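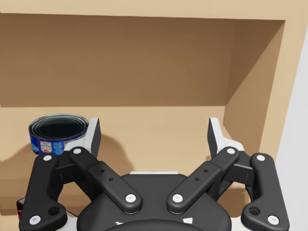
# Shelf Order and Finding Time in a Small Lending Collection

**Final project report, Pundness College, Department of Information Studies**
**Submitted by:** Akua Dramani and Wenceslao Villalba
**Date:** 5/19/25

## Summary

This report presents the results of a student project carried out at the Gbeho Reading Room in Sturnwood. The project examined how the order of books on open shelves affects the way visitors look for them. The reading room had grown by donation over many years and was arranged by a mixture of author name, book size, and donor. The project team prepared a full inventory, interviewed visitors, and moved the nonfiction section into broad subject groups. Fiction was left in author order, with corrections.

Visitors reported that the new subject groups made browsing easier. The effect on searches for a known title was less clear, and in the case of local history the change appears to have made such searches harder for regular visitors. The team recommends that the reading room keep the subject groups, restore a separate local history shelf, and adopt a written rule for oversize books.

## 1. Background

The Gbeho Reading Room occupies the ground floor of a former insurance office. It lends books without charge to anyone with an address in Sturnwood and keeps a small reference section that does not circulate. Most of the collection was given by residents. There is no purchasing budget, although the room occasionally buys a replacement copy when a popular title is lost.

When the project was proposed, the reading room did not have a complete list of its holdings. A card file existed for books received in the early years, and a spreadsheet had been started and abandoned twice. Staff located books from memory. This worked well when the same person was at the desk every afternoon and poorly at other times. Visitors who asked for a title were sometimes told it was not held when it was in fact on the shelf.

The project team was asked to answer two questions. The first was whether the collection would be easier to use if nonfiction were grouped by subject. The second was whether a group scheme could be kept up by people who had no training in library work.

## 2. Earlier Practice

Before the project, nonfiction was shelved in a single run by author. The run was broken in several places. Art books and atlases were too tall for the standard shelf spacing and had been placed on the bottom shelves wherever there was room. Three large gifts had been kept together at the request of the families who made them, and these contained fiction, nonfiction, and bound magazines side by side. Cookbooks had been moved near the door at some point because they were often requested.

Author order has advantages that should be stated. It requires no judgment about what a book is about. A returned book has one correct place, and a person who can read the alphabet can find it. Its weakness is that two books on the same subject will usually stand far apart, so that a visitor with a general interest in, for example, beekeeping must already know who has written on it.

Subject order reverses these qualities. It rewards browsing, but each book must be assigned to a group, and reasonable people will disagree about the assignment. Large libraries manage this with detailed published schemes. The team judged that such a scheme would be too detailed for a collection of this size and would produce many headings with only one or two books beneath them.

## 3. Method

### 3.1 Inventory

The inventory was carried out in December, when the reading room was closed for repairs to the heating system. Each book was entered in Wandetti, the cataloging program used in the department's teaching lab. The record for each book included author, title, year of publication, height class, condition, and present location. Subject was left blank at this stage so that the groups could be drawn from the collection itself.

The completed inventory listed 899 items. Bound magazines were entered by volume. Loose pamphlets were not included, and a separate recommendation is made about them in Section 6.

### 3.2 Interviews

The team interviewed 34 visitors. Participation was open to any adult who entered the reading room while a team member was present. Each interview covered how the visitor normally looked for a book, whether the visitor usually arrived with a title in mind, and what the visitor did when a search failed. Notes were taken by hand and typed the same day. Names were not recorded.

The interviews were divided between the period before the move and the period after it. Some visitors were interviewed in both periods, and their remarks on the change were marked separately in the notes.

### 3.3 Grouping and Move

The team sorted the nonfiction records into eight groups:

- Home, food, and garden
- Health and family
- Nature and animals
- History and travel
- Arts, music, and crafts
- Work, money, and law
- Science and technology
- Religion and thought

The names were chosen to be understood without explanation. Within each group, books remain in author order. Each book received a colored dot at the foot of the spine and a penciled group letter inside the back cover. The pencil mark was added after several dots came loose during testing.

Where a book could belong to more than one group, the team asked who would be disappointed not to find it. A guide to keeping chickens was placed with home, food, and garden on this basis, although a case could be made for nature and animals. Decisions of this kind were written in a notebook that remains at the desk.

## 4. Results

### 4.1 Browsing

Visitors who came without a title in mind responded well to the groups. Several said they had borrowed a book they had not known the room owned. One visitor, a retired surveyor, had used the room for years and had never come across its books on map making, which had been scattered through the author run and among the tall books on the lower shelves.

Parents with young children reported that they now spent less time away from the children's corner. This result was not expected, and it may owe something to the placement of the health and family group beside that corner.

### 4.2 Known Titles

Results for visitors seeking a particular title were mixed. Those who knew the subject but were unsure of the author found their books more easily. Those who knew the author well and had learned the old order did not. A few asked that the former arrangement be restored.

Local history produced the strongest complaints. Under the new scheme, books on Sturnwood and its surroundings were placed within history and travel, in author order, among books on other countries. Regular visitors had been accustomed to finding most of them in one of the family gifts, beside the window. The team considers that this complaint is justified and that the grouping was an error.

### 4.3 Returns and Misplaced Books

Desk staff were able to reshelve by colored dot after a short introduction. Errors tended to occur between groups with similar colors, in particular the two shades of green first chosen for home, food, and garden and for nature and animals. The second was changed to orange. Errors in author order within a group remained common but were less serious, as the shorter runs could be read through quickly.

### 4.4 Oversize Books

The project did not solve the problem of oversize books. Tall books were placed on the lowest shelf below their own group where possible. In arts, music, and crafts there were more tall books than the lowest shelf could hold, and the remainder had to be laid flat. Books laid flat were seldom borrowed during the project, and visitors said that they disliked lifting a stack to reach the one at the bottom.

## 5. Limits of the Study

Interviews were held only when a team member could be present, and evening visitors are underrepresented. Visitors who stopped using the reading room after the move could not be interviewed. The team also took part in the move and explained it to visitors, who may have been polite in their replies.

The project did not time searches. The original proposal included timed searches, but desk staff felt that visitors would find this unpleasant, and the team agreed to rely on reported experience. The word "finding time" has been kept in the title because the proposal was approved under that name.

## 6. Recommendations

1. **Keep the subject groups for nonfiction.** The groups should be reviewed once a year against the notebook of decisions.
2. **Create a separate local history shelf.** It should return to its former place beside the window and should include fiction set in Sturnwood.
3. **Adopt a written rule for oversize books.** The simplest rule is that any book too tall for a standard shelf goes to one shared bottom run, with a note in the catalog.
4. **Limit the collection to 1000 items.** Present shelving will not hold more without stacking. New gifts beyond this limit should be matched by withdrawals.
5. **Revise the gift form.** Donors should be told that their books will be shelved by subject. A bookplate can record the gift.
6. **Sort the pamphlets.** Many concern local clubs and businesses and may be of interest to the county archive.

## 7. Division of Work

Akua Dramani designed the interview guide, conducted most of the interviews, and wrote Sections 2, 4, and 5. Wenceslao Villalba prepared the Wandetti records, planned the order of the move, and wrote Sections 1, 3, and 6. Both authors reviewed the full text.

A printed copy of the inventory has been left at the reading room desk with the decision notebook. The Wandetti file is held by the department and may be requested by the reading room at any time. Corrections received after submission will be entered in the file but will not appear in this report.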